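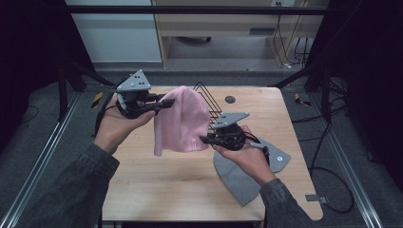 The Town That Went Back to Knitting

In Teditbridge the wool shop opens at 7 in the morning. It is an unusual hour for a shop of this kind, but the first bus to the valley leaves soon after, and many passengers like to buy a ball of yarn for the ride. Ailsa Innes, the owner, learned this in her first winter and changed the sign on the door.

I came to Teditbridge in December, when the river has a thin ice on both sides and the hills are brown. The town has 1,379 inhabitants. For a long time most of them worked for the Flemer mill, a long brick building by the bridge, where hats and socks were made for the whole region. The mill closed 30 years ago. The machines were sold, the windows were covered with boards, and the young people moved to the coast.

What stayed was the knowledge. In almost every house there was somebody who could turn a heel or close the crown of a hat without looking at a pattern. These people did not think it was a special skill. Jessie Chisholm, who worked on the finishing floor at Flemer, told me that for years she did not knit at all. "I had enough of wool," she said. "I wanted to do my garden." Then her granddaughter asked for a hat, and the one from the supermarket was too thin. Jessie took out her old needles and made it in two evenings.

The hat was in the Piltum stitch, which has its name from a farm above the town. It is a simple rib, but every fourth row is slipped, so the fabric becomes thick and still stretches well over the ears. Shepherds wore it under the hood. Ailsa saw the girl in the street and asked if the grandmother would teach a class in the back of the shop.

Seven people came to the first class. Now there are two groups, one in the afternoon and one after dinner, and the second is the louder one. They argue about needles (wood or metal), about washing, and very much about color. The old mill hats were gray or navy. The new ones are yellow, green, pink, even orange, and Jessie does not approve of the orange.

The yarn is spun by the Vakulenko family, who keep their sheep on the north side of the valley. Their wool is a little rough when you buy it. It wants a slow wash in lukewarm water, then a towel, then a flat place away from the stove. I hung mine on a hook and it grew long on one side.

Nobody in the town expects that the mill will open again. A few of the knitters sell at the winter market, but most of the hats go to cousins, neighbors and new babies. Ailsa keeps a basket by the door for the ones with a mistake, and they cost half. I bought one there before my bus. The crown is not quite in the middle, and I wear it every day.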